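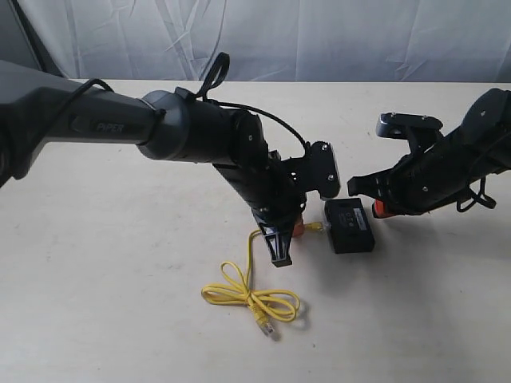
5 挿入作業における失敗の分析

5.1 対象とした作業

本節では、双腕によるLANケーブルの挿入作業で生じた失敗を扱う。前節までに述べた成功率の評価では、失敗した試行を一括して数え、内訳には立ち入らなかった。しかし失敗の一部には、単にプラグが入らなかったというだけでは済まないものが含まれていた。二本の腕の把持部同士が接触した試行と、停止後の再開時に予期しない動作が出た試行である。以下では、これらがどのような経過で起こり、どこまで原因を確かめることができたかを記す。

実験はFolunhamの実験室で、Riquelme計画の一部として行った。作業台の上に小型の箱を置き、その側面のポートにケーブルのプラグを挿入する。箱は台に固定していない。固定してしまえば挿入は容易になるが、計画が想定している配線作業では、機器は棚や机に置かれただけの状態にあり、片手で押さえながらもう片方の手で差し込むことになる。そのため、右腕が箱を押さえ、左腕がプラグを持つという分担をはじめから決めてあった。

両腕の動作はDrikicoで記述した。Drikicoは本計画のために作成した動作管理プログラムで、作業を段階に区切り、各段階の終了条件が満たされると次の段階の指令を左右の腕に送る。挿入作業の段階は、箱の位置の推定、右腕による保持、プラグの把持、位置合わせ、押し込み、確認、開放の順に並んでいる。プラグを抜く作業も同じ枠組みで記述しており、こちらは保持、把持、引き抜き、退避の順となる。抜く作業については本節の末尾で触れる。

終了条件のうち、後の議論に関係するものは三つある。第一は保持段階の終了条件で、右の把持部が箱に触れたことを右腕の関節負荷から判定する。第二は押し込み段階の終了条件で、左腕の手先が目標位置から許容範囲内に入ったことをもって完了とする。第三は停止条件で、いずれかの関節の負荷がしきい値を超えた場合に保護停止がかかる。保護停止では両腕が同時に止まり、操作者が画面上で解除するまで動かない。

5.2 失敗の内訳

挿入作業の試行は全部で84回である。このうち、押し込みの途中で箱が動いたものが7回あった。箱の移動は、作業台を上方から撮影した記録映像で判定した。把持したプラグが指の間で傾いたために入らなかった試行や、位置の推定そのものが外れていた試行は、この7回に含めていない。それらは前節で述べた画像処理の誤差で説明でき、腕は指令どおりに動いていた。

箱が動いた試行の経過はよく似ている。プラグの先端がポートの縁に当たり、奥に入らないまま左腕が押し続ける。箱は右に押されるが、右の把持部が接しているのは箱の右端だけであり、力の向きが接触点からずれると箱は回り始める。回ればポートの向きが変わるので、プラグはますます縁に引っかかる。左腕はこの間も、最初に推定したポートの位置を目標として直進する。最終的には、箱が台の上を滑って把持部の前から外れるか、負荷が上がって保護停止がかかるか、あるいは左腕が何もない場所で目標位置に達し、Drikicoが押し込みの完了を記録するかのいずれかになった。

最後の場合は記録上の問題としても重い。プログラムの出力だけを見れば作業は成功しており、記録映像と照合するまで失敗であることがわからなかった。前節の成功率は映像との照合を終えた後の値であるが、照合前の集計表は成功を過大に数えていた。当初の集計表を計画内で共有していたため、訂正の連絡を出している。

7回のうち2回では、箱が外れた後に左右の把持部が接触した。いずれも速度は低く、外観上の損傷は把持部の取付板の角に浅い擦り傷がついた程度であった。関節の異常は点検では見つかっていない。ただし、接触を検出して止まったのは負荷が上がってからであり、接触を避ける仕組みが働いたわけではない。挿入作業では両方の把持部を狭い範囲に集める必要があるため、腕同士の干渉判定を把持部の周囲に限って無効にしてあった。この設定は作業の立ち上げ時に導入したもので、有効のままでは位置合わせの段階に入れなかったことによる。無効にする範囲は把持部の形状より一回り大きく取ってあり、段階によらず一定であった。

5.3 把持部の配置と力の向き

押し込みの前の配置を図2に示す。左腕の把持部が黄色いケーブルのプラグをつかみ、先端を箱の左側のポートに向けている。反対側では、右腕の把持部の下部にある橙色の部品が箱の右端に当たるか、そのすぐ脇にある。ケーブルの余った部分は手前の台上で輪をつくり、もう一方のプラグは台に置かれている。
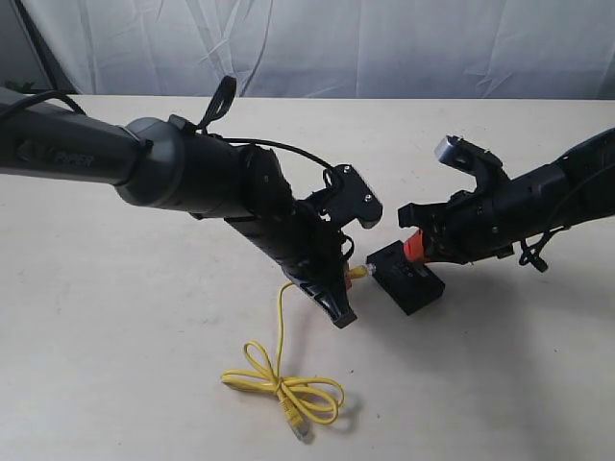
Dardo Espinoza

この配置では、押し込む力と支える力がほぼ一直線上に並ぶことを前提としている。左から押し、右で受けるので、力の作用線が揃っていれば箱は動かない。前提が崩れるのは、ポートの中心と右の把持部の接触点が前後にずれている場合である。ポートは箱の側面の中央にあるとは限らず、右の把持部は箱の外形から接触点を決めている。したがって、両者のずれは機器の種類によって決まり、箱の位置の推定誤差がこれに加わる。

箱が回り始めた後の挙動には、箱の重さが関係する。使用した箱は軽く、台の表面との摩擦だけでは回転を止められない。同じ手順を重い機器に適用したときに問題が出なかったのは、摩擦が保持の不足を補っていたためと考えられる。予備実験では重い機器を先に使っており、そこで決めた右腕の押し付け力をそのまま引き継いでいた。この引き継ぎは記録に残っておらず、設定ファイルの履歴をたどって確認した。

ケーブルの影響についても調べた。当初、台の上の余長がプラグを引き、位置合わせを乱している可能性を疑ったためである。余長を伸ばして置いた場合と輪にして置いた場合とで比べたが、箱の移動との関係は認められなかった。ケーブルは細く、把持部から台まで垂れる部分で引っ張りが吸収されているようである。太いケーブルでは結果が変わる可能性があるが、今回は試していない。

把持部の指先のすべりも候補に挙がった。記録映像で見る限り、箱が動いた試行のうち、プラグが先に指の間でずれたと判断できるものはなかった。ただし、把持部が箱の近くに来ると指先の大部分が取付板に隠れるため、わずかなずれは確認できない。この点は否定も肯定もしないでおく。

5.4 状態更新の遅れ

力の向きのずれだけでは、左腕が押し続けたことを説明できない。Drikicoには、右腕の保持が失われた時点で押し込みを中止する条件がもともと入れてあった。保持の判定は右腕の関節負荷に基づいており、箱が外れれば負荷は下がるので、条件は成立するはずであった。

記録を調べたところ、7回のいずれでも中止の条件は成立していたが、成立した時刻が遅れていた。右腕の負荷が下がってから、それが段階管理の側に反映されるまでの時間は、長いときでおよそ300ミリ秒に達していた。通常の更新間隔に比べてはるかに長い。この間、左腕は古い値、つまり箱が保持されているときの負荷を根拠に前進を続けていたことになる。

遅れの原因は、箱の位置を推定する画像処理と、右腕の状態を受け取る処理が同じ待ち行列に置かれていたことにあった。位置の推定は作業の最初に一度だけ行う設計であるが、記録用の処理が同じ画像を後から読み出しており、その読み出しが押し込みの最中に重なると、腕の状態の受け取りが後回しにされた。左腕の状態は別の経路で受け取っていたため遅れは生じず、左右の値を並べた画面でも異常は目につかなかった。画面には受け取った値だけが表示され、その値がいつのものかは表示されていなかったからである。

この不具合は、箱が動かなかった試行でも生じていた。保持が保たれている限り、古い値も新しい値もほとんど同じであり、遅れがあっても結果に現れない。試行の大半が問題なく終わっていたことが、かえって発見を遅らせたといえる。遅れの有無を調べるために全試行の記録を読み直したが、初期の試行では値の取得時刻を保存しておらず、遅れがどの時点の変更で入り込んだかは特定できなかった。

負荷のしきい値についても見直しが必要であった。保護停止のしきい値は、プラグを正常に押し込むときの負荷に余裕を加えて決めていた。ところが、箱が滑っている間の負荷は正常な押し込みよりも低い。止まるべき場面で負荷が上がらないのであるから、しきい値をどのように調整しても、箱の滑りをこの条件で捉えることはできない。しきい値が有効なのは、箱が何かに当たって動けなくなった後か、把持部同士が接触した後に限られる。

5.5 停止後の再開

安全の面で最も注意を要したのは、保護停止の後の挙動である。把持部が接触した試行の一つで、操作者は停止を確認した後、画面上で解除の操作を行い、箱の位置を手で直そうとした。このとき左腕がわずかに前進し、操作者は手を引いた。手と把持部は接触しておらず、負傷もなかった。操作者の横にいた記録担当者が非常停止のボタンを押し、両腕の電源を落としている。

前進の原因は、停止の時点で左腕に残っていた指令である。保護停止は腕の動きを止めるが、Drikicoが送った目標位置は取り消されず、腕の側に保持されていた。解除によって停止が解かれると、腕は残っていた目標位置への移動を再開した。移動量が小さく済んだのは、停止した位置が目標に近かったためである。もし位置合わせの段階の途中で停止していれば、移動量はこれより大きくなっていた。

操作手順書には、解除の前に手を作業台から離すことと書かれていた。しかし、解除の後に手を入れてよい条件は書かれていなかった。操作者は、解除の操作を行っても次の開始操作までは腕が動かないものと理解しており、画面の文言もそのように読めるものであった。解除のボタンには「停止を解除」とだけ表示され、残っている指令の有無は示されない。手順の逸脱とみなすことは適当でないと判断し、報告では設計上の問題として扱った。

この件はその日のうちに計画内で報告し、挿入作業の実験を中断した。報告を受けて、Vivemtonの安全担当が制御系の構成と手順書を確認した。指摘は主に二つであった。一つは、停止と再開の状態遷移が左右の腕で別々に管理されており、片方だけが指令を保持したままになりうること。もう一つは、干渉判定を無効にした範囲が文書に残っておらず、設定した者以外には知ることができないことである。いずれも妥当な指摘であり、次に述べる変更に反映した。

5.6 変更した点

再開後の実験に先立ち、制御と手順の双方を変更した。

まず、保護停止がかかった時点で、両腕に残る指令をすべて破棄するようにした。解除の操作は腕を待機状態に戻すだけとし、動作の再開には操作者による別の操作を求める。再開時は中断した段階の途中からは始めず、必ず箱の位置の推定まで戻る。途中から再開できれば時間は短縮できるが、停止の前後で箱が同じ位置にある保証はない。

次に、腕の状態を受け取る処理を、画像の処理から切り離した。すべての値に取得時刻を付け、許容する古さを超えた値に基づいて前進することを禁じた。値が古いときは左腕をその場で待たせ、待ち時間が長くなれば停止させる。画面にも取得時刻を表示し、更新が止まっている値は灰色で示すようにした。

押し込みの終了条件は、手先の位置だけに頼らない形に改めた。押し込みの後、左腕がプラグをつかんだまま軽く引き、引く力に対する抵抗があることを確かめてから指を開く。抵抗がなければ未挿入と記録し、左腕を後退させる。引く操作によって右腕の保持から箱が離れる可能性があったため、引く力は爪が掛かっていることを判別できる範囲で小さくした。

右腕の接触点は、箱の外形の中央から決める方法をやめ、推定したポートの中心を通る線上に取ることにした。箱の形によってはその位置に平らな面がなく、接触点を選べないことがある。その場合は作業を開始せず、操作者に知らせる。あわせて、押し付け力を機器ごとに設定し、設定の根拠を記録に残すことにした。

干渉判定については、無効にする範囲を段階ごとに定めた。位置合わせと押し込みの間だけ、両方の把持部の向かい合う部分に限って判定を外し、それ以外の段階では通常どおり有効にする。また、保持が失われたと判定された時点で判定を有効に戻し、左腕を来た方向に後退させる。前進中に判定を急に有効にすると、すでに範囲内にある把持部が干渉とみなされ、後退の指令まで拒否されることが確認されたため、後退方向への動作だけは許可している。

手順書では、作業台に手を入れてよい状態を、両腕の駆動電源が切れているときに限定した。画面の表示を根拠に手を入れることは認めない。箱の置き直しのたびに電源を切ることになるので、試行の間隔は以前より長くなった。

5.7 変更後の確認

変更の効果は、失敗を意図的に起こして確認した。箱をわずかに回した状態で押し込みを始めさせ、プラグがポートの縁に当たるようにする。変更前の制御では箱が滑り始めた後も左腕が前進したが、変更後は保持の喪失が判定されると前進が止まり、左腕が後退した。状態更新に人為的な遅れを加えた場合にも、左腕は値の更新を待ち、前進しなかった。

停止後の再開についても、押し込み以外の段階を含めて確認した。停止、解除、待機の順に操作し、待機のまま放置しても腕が動かないことを見た。この確認は作業台に何も手を入れず、非常停止のボタンに担当者を付けて行っている。左腕のみ、右腕のみを停止させた場合も同様で、片方が止まればもう片方の指令も破棄された。

一方で、箱が動くこと自体はなくなっていない。接触点を改めたことで回転は起こりにくくなったが、プラグが縁に強く当たれば箱は動く。変更後の制御は、動いた後に押し続けないようにしたものであり、失敗を小さいうちに打ち切る働きをする。挿入の成功率がどの程度変わったかは、同じ条件での試行が足りないため、本稿では報告しない。

5.8 引き抜き作業への適用

挿入済みのプラグを抜く作業では、左腕の把持部がポートの根元に近づき、右の把持部は箱の上方または側方に寄る。このため、把持部同士の間隔は挿入のときと同じかそれ以上に狭くなる。力の向きは逆で、箱は左に引かれる。右腕が箱を右から押しているだけでは引く力を受けることができず、箱はプラグとともに左へ動く。

引き抜きの試行では、把持部が接触した例は見つかっていない。しかし、干渉判定の無効範囲は挿入と共通の設定を使っており、状態更新の遅れも同じ経路で生じていた。接触がなかったのは左腕が右の把持部から離れる方向に動くためと思われ、制御が接触を防いでいたとは言えない。退避の段階で腕を引き上げる軌道を変えれば、条件は容易に変わる。

そこで、引き抜きにも5.6節の変更をすべて適用した。加えて、プラグの爪を押し下げたことが確認できないまま引く力を増すことを禁じた。爪の状態は把持部に隠れて画像からは読み取れないため、現在は指の開き幅と引き始めの抵抗から間接的に判定している。この判定は、爪に覆いの付いたプラグでは誤ることがある。覆いの弾力によって指の開き幅が変わり、爪を押し下げる前に条件が成立するためである。覆いの形ごとに基準を持たせる方法を試しているが、形の異なるプラグが混在する場合の扱いは決まっておらず、当面は作業の前に操作者がプラグの種類を入力している。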